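Flumness Flip Clock app, used on an old tablet for packing orders
Review by Shahnaz Amarasinghe
7 September 2018

I sell dried snacks, teas and small pantry goods by mail, and I pack the boxes myself on a table by the window. In May I started timing the packing. My shipping costs had gone up and I wanted to know which part of the job was eating the afternoon. A phone timer was no good because the screen kept going dark. A kitchen timer beeped. What I wanted was a big clock I could read from the other side of the table without touching it.

Flumness is a flip-style clock for tablets. It has a black background and white numerals, and it shows hours, minutes and seconds in three groups. I put it on a tablet that had been in a drawer since I replaced it. I have used it for 148 orders now, so this is a fair amount of use for something so simple.

Setup

Installing it took a few minutes. The app asks for the time format, whether you want seconds, and whether it may keep the screen on. Say yes to the last one or there is no point. I use the 24-hour format so that my notes need no AM or PM. The seconds are off by default and you have to go two menus deep to find them. The setting is called "third panel," and I looked for it under "display" for a while before I found it under "face."

There is no account to make. I left the tablet off the wireless after the first day and the app did not complain. The clock drifted nine seconds over the summer with the wireless off, which I blame on the tablet.

Reading it

This is the part that matters and it does it well. The numerals are thick and plain. I can read them with the tablet leaned back, and I can read them from the sink, across the room. The smaller lines of text are another matter. I can't read them unless I am standing right over the table, and the app has no setting to make them bigger. I would trade them for larger numerals.

The window is a problem for any screen. My table is pale and the light comes straight in behind it, so a dim display washes out by midday. With the brightness all the way up, white on black holds up better than the gray theme, which I tried for one morning and dropped. There is also a theme called Salian with thin numerals. It looks nice in the evening and is useless during the day.

The flip movement can be turned off. I left it on. It is quiet as long as you also switch off the click sound, and you will want to, with the seconds going.

How I use it for packing

I write the time on the packing slip when I open out the box and again when it is taped. That is the whole method. For the first two weeks I also wrote the time at each step, and it told me more than I expected. Taping takes almost no time. Choosing a box takes too long. The slowest step by far is getting soft bags to sit properly.

Anyone who ships things in pouches will know this. A tin stays where you put it. A shiny pouch slides off the one under it, and a puffed bag takes up a corner and then will not let go of it. I used to lay everything flat and add one layer at a time, and half of it slid anyway. Now I drop everything in first, see how high it comes, and then turn the tall bags on edge along the sides. Flat things go down the front. Timing it was what made me change. The old way averaged 192 seconds for a mixed box and I would have sworn it was quicker.

I keep the tablet to the left of the box. I write with my right hand and the slips are on that side, so the clock is out of the way there and I don't knock it with the tape gun. It does need to be clear of the left flap. On the bigger boxes the flap leans out a long way and will cover the screen if you set the tablet too far back.
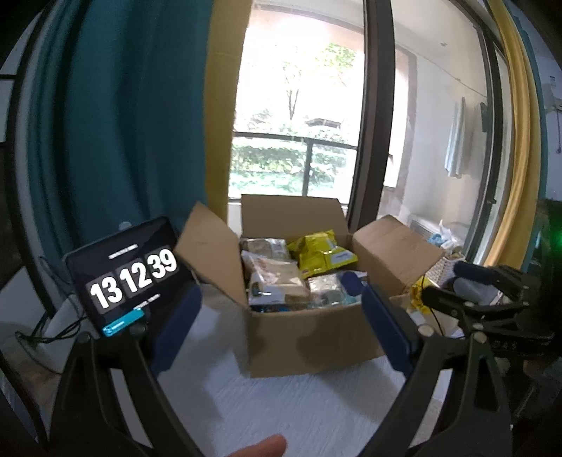
Mixed order in a brown box, flaps still open, clock on the left at 13:12:39.

The stand

The app does not come with one, obviously, but you need something. I bought the Plurkska folding stand first. It is light and folds small, and it slid on my table every time I leaned on the edge. I sent it back. The Paslow wedge is heavier and stays where it is put. It has only one angle, a little more tilted than I would like, but I stopped noticing after a few days.

What I don't like

The app has no way to mark a time. A single tap that stored the current time in a list would save me the pencil and paper, and I would pay extra for it. Tapping the screen now brings up the menu, and it stays there until you close it with a small cross in the corner. With tape on my fingers this takes a few tries.

The rotation lock does not always hold. Pick the tablet up to move it and the clock may turn sideways, with the groups stacked in a column. Locking rotation in the tablet's own settings fixed this.

Battery use is high. At full brightness with the seconds running, mine lasts 5 hours, and it is an old tablet, so a newer one should do better. I keep it plugged in on long days and run the cord behind the box.

Would I buy it again

Yes, at the price I paid. It is a clock and you may well have one on your tablet already - check first. If yours shows seconds in large numerals and keeps the screen awake, you don't need this. Mine did not.

If you want to record times as well as see them, look for a proper work timer. If you want to glance up from a box and know how long you have been fighting with it, Flumness is fine.

Four stars out of five. I took one off for the tap menu. I wrote to the developer about it in May and got a polite answer saying they would look at it, and the version I have now is the same as before. If it changes I will update this page.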